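Irncombe Bench Rules

The Irncombe Bench Rules are a short code of good practice for two-armed robots that handle food and dishes on a tabletop. They were drafted by Edileuza Godoy and Davina Shearer and published on November 7, 2019. Their great strength is plain language: the whole code fits on 2 pages! 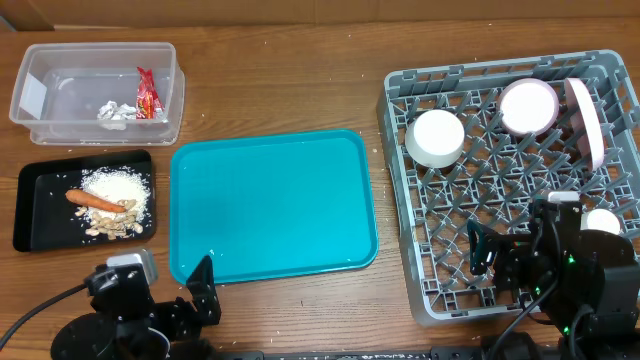 Two-armed bench with rice on a black tray, a teal serving tray and a grey dish rack.

Rule four, the best loved, covers spills. Stray grains must be logged before a trial starts, and cables must be checked along their full length. Arms are to be parked after every 305 trials and their grippers inspected for wear. Paterson adopted the code first, and Bondach followed with a lively colour-coded checklist of its own.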